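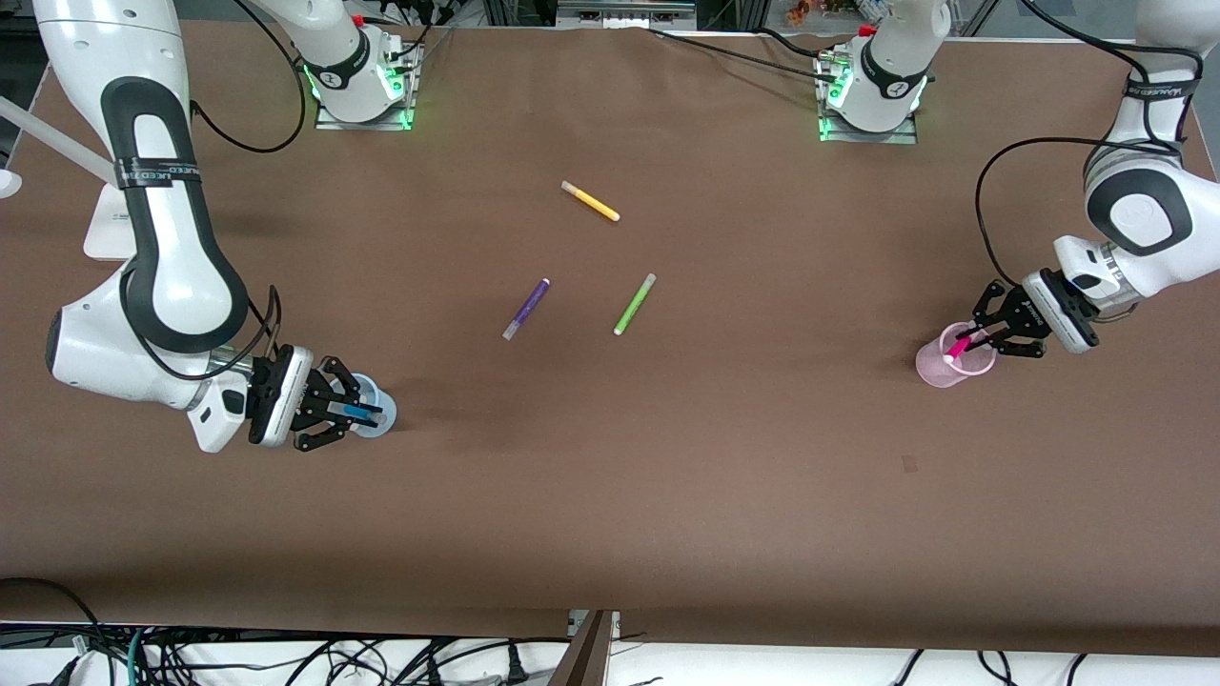 Editing for Print, Session 4: Marking Up a Manuscript
Last updated 21/02/2018
33 shares | 3 comments

Last session we left the Kanance guidebook with 1,566 words on the harbor and none on how to get there. Tomás Abreu, its long-suffering editor, has kindly let us keep using the draft. He would like it known that he didn't write it.

Order of work

Read the whole piece once with your hands in your lap. This is harder than it sounds. Most of you will want to fix the first comma you meet, and by page two you will have fixed nine commas in a paragraph that should be cut.

On the second reading, mark structure only: what moves, what goes, what is missing. Commas come third. If you find a spelling mistake on the second pass, it will still be there later. They are loyal that way.

Queries and corrections

A correction is something you know. A query is something you suspect. The Prata chapter says the chapel was "rebuilt twice, in 1790." You may have a theory about this. Keep it out of the text and put a query to the author.

Keep the two kinds of mark apart on the page, each in its own color, and stick with your choice to the last sheet. An editor who swaps colors halfway through has invented a code, and the typesetter at Hurkadeck does not have the key.

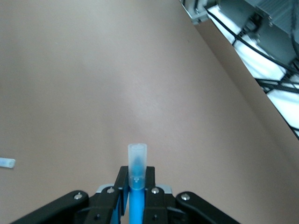 Blue, with a clear cap.

Writing to the author

Queries should be short and answerable. "Unclear?" is a mood. "Does 'it' mean the ferry or the island?" gets a reply. Offer a choice where you can, and leave out the word "obviously," which has never made anyone's prose better or anyone's morning more pleasant.

Beatriz Bastos edited the Prirkis walking guides for years and limited herself to 3 queries a page. Past that, she found, authors stopped answering and began defending. 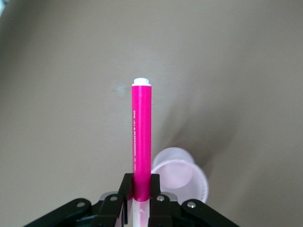
What should I do if the author rejects a correction?
Check whether it is a matter of fact or of taste. Facts go back with a source attached. Taste belongs to the author, even when it involves semicolons.

For next week

Mark up the ferry chapter, structure pass only. Bring it on paper, double-spaced, with your name on the first sheet. In September I received a beautifully edited chapter with no name on it, and I still have it.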